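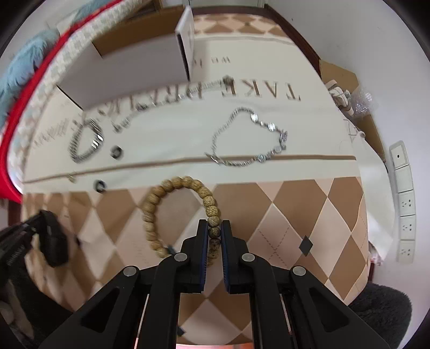
Armband aus hellen Holzperlen auf Rautenmuster

Im Mai habe ich endlich wieder angefangen, Perlen aufzufädeln, und ich bin so glücklich damit! Früher habe ich das ständig gemacht, dann kam der Umzug nach Gostisum, und die Kiste mit dem Material stand ewig unausgepackt unterm Bett.

Den Anstoß gab ein Nachmittagskurs bei Tomás Simões im Atelier Pelamura. Drei Stunden, fünf Leute, ein riesiger Tisch und so viele Schälchen, dass ich mich erst mal gar nicht entscheiden konnte. Olivenholz riecht übrigens wunderbar, wenn man es frisch anbohrt (ich hatte die ganze Heimfahrt noch die Nase an den Fingern). Tomás arbeitet am liebsten mit gewachstem Baumwollgarn und knotet alles doppelt. Ich hab immer Gummiband genommen und mich dann gewundert, warum mir die Sachen nach zwei Monaten vom Handgelenk springen.

Der Schiebeknoten hat mich Nerven gekostet, aber beim fünften Versuch saß er, und seitdem knote ich abends beim Hörbuch einfach weiter. Meine Schwester hat schon zwei Stück bestellt, eins davon mit Türkis!

Garn kaufe ich jetzt bei Gavrilă, da gibt es auch dieses tolle Rostrot auf der kleinen Spule. Als Nächstes will ich Fußkettchen probieren. Wer einen guten Tipp für Verschlüsse hat: gern in die Kommentare damit!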